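When I called Filippos Balaskas to ask about the November stoppage at Zadine, he laughed before I had finished the sentence. "Oh, the drawer thing," he said. "Sure, come over. I'll tell you the whole embarrassing story."

So I went! Zadine is small, and Filippos runs the side of it that teaches robot arms to do fiddly handling jobs. People do a job with hand-held grippers, the recordings go into training, and the arm (theirs is called Iden, and everybody talks about it as if it had a desk) tries to do the same. The job that caused the trouble was putting small parts away in a drawer organizer. On the afternoon it went wrong, Iden reached for a part, missed it, carried on as if it had it, and shut a drawer with its own finger still inside. Then it kept pushing.

"You could hear the plastic go," Filippos said. "One of my guys was standing maybe an arm's length away, and he did what anyone would do, he reached in to save the drawer. That's the bit I lost sleep over. I don't care about a drawer."

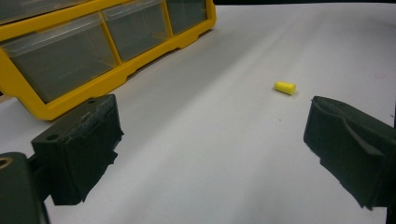

I had come expecting a story about software, I'll admit, some bad line of code with a scary name. Filippos wanted to talk about width. Every recording includes how far apart the gripper fingers are at each moment, and Iden leans on that number heavily to know whether it's holding anything. Now look at the proportions they deal with: two big blocky fingers, nicked along their lower edges, and out in front of them one little yellow cylinder like a foam earplug. With something that small, a few millimeters is the whole difference between a good grip and a handful of air. And one of their hand-held grippers had been reading 4 millimeters too wide.

"So on the recording you've got a nice clean pick," he told me, "and the number says the fingers stopped further apart than they really did. Then you mix that in with the other gripper, which is telling the truth. What's the poor arm supposed to learn? It learned to stop early and call it a grip."

How long had that been going on? He made a face. They went back through the recordings and found 7 days of them with the bad reading, all mixed in with good ones. The checks they had in place only looked for missing numbers, and these weren't missing, they just weren't right. (He said this while drawing two overlapping wobbly lines on the back of a delivery note, which I was allowed to keep.)
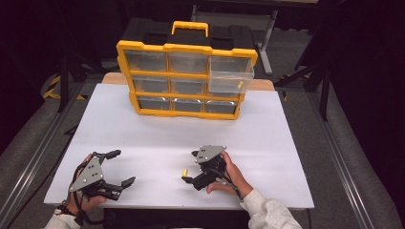 What had caused the bad reading? A set screw on the finger linkage had worked loose, so the sensor and the fingers no longer moved together.

"One screw," Filippos said, and held his thumb and finger up, nearly touching. "I'd love to tell you it was more interesting."

I asked why the arm hadn't simply stopped when the drawer hit the finger. It has a force limit, after all. He got more serious here. The limit had been raised a couple of weeks earlier for a different job, a stiff latch, and it was never put back. With the proper setting, he thinks, Iden would have bumped the drawer, quit, and left everybody mildly annoyed. "The screw gave us a bad pick. The limit gave us a bad afternoon. I count those as separate mistakes, and the second one was mine."

They shut the arm down that same hour and didn't run it again for 5 days. The man who reached in was fine, by the way, though Filippos says he still asked him twice that evening.

Some things are different now. The force limit belongs to the job file, so loading the drawer job loads the drawer limit with it. Each gripper gets closed on a gauge block before a session, and if the width is off, the session doesn't start. It adds almost 10 minutes to the morning and yes, people grumble. There's also a line on the floor that you don't cross while Iden is powered, and the stop button has moved to your side of it.

And the bad recordings? I figured they'd been thrown out, but Filippos kept them. He wants to see whether a better check could have caught the drift on day one. His first attempt flagged half the good recordings too, so he's on to his second.

Before I left I asked if he trusted the arm again. He thought about it for a while, fiddling with the pen.

"With the limit where it is? I'll stand behind the line and watch it all day," he said. "Ask me to reach in and I'll tell you to hit the button first."

Recent stories
Bandari reopens its packing hall after conveyor repairs
Who resets the robot? Night shift at Chaudhry
Reader mail: your worst sensor faults
Light curtains, floor mats and plain old tape
A morning with the gauge blocks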